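Borkodby Schreibtisch von Skov im Test: viel Weiß, wenig Dämpfung

14. Februar 2023

Skov verkauft den Borkodby als Tisch für Leute, die mal sitzen und mal stehen wollen. 343 Euro kostet er, geliefert wurde er in 3 Kartons, und der schwerste davon war an einer Ecke eingedrückt. Der Platte ist nichts passiert. Trotzdem hätte ich bei dem Preis mehr erwartet als eine Lage Wellpappe.

Der Aufbau soll laut Anleitung 30 Minuten dauern. Ich habe gut das Doppelte gebraucht, auch weil die Zeichnungen die linke und die rechte Säule verwechseln. Von den Schrauben ließen sich vier nur mit Gewalt eindrehen - das Werkzeug aus dem Beutel kann man getrost liegen lassen.

Zur Platte. Die Vorderkante ist leicht nach innen geschwungen, was Skov als ergonomisch bewirbt. Ich merke davon beim Schreiben wenig. Angenehm ist die matte Oberfläche, auf der die Deckenlampe nicht spiegelt. Fingerabdrücke sieht man kaum, Kaffeeränder dafür sofort. Wer viel trinkt, legt besser etwas unter.

Beim Stehen kommt mein Haupteinwand: Ganz oben schwingt der Tisch beim Tippen spürbar mit. Der Ullance von Clornlow, den ich seit September daneben benutze, steht ruhiger, braucht allerdings auch mehr Platz und sieht nach Werkstatt aus. Mit etwas niedrigerer Einstellung lässt sich der Borkodby ertragen, eine volle Flasche kippt dort jedenfalls nicht um.

Kaufen würde ich ihn nur im Angebot. Für gelegentliches Arbeiten im Stehen reicht er, für ganze Tage am Rechner würde ich weitersuchen. 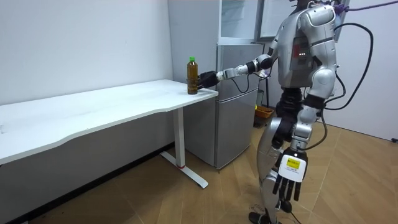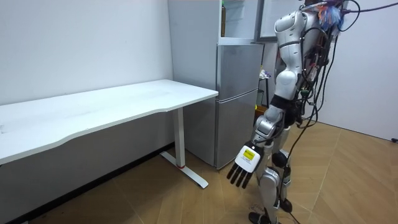
Der weiße Tisch, einmal mit einer Flasche nahe der Ecke und einmal leer.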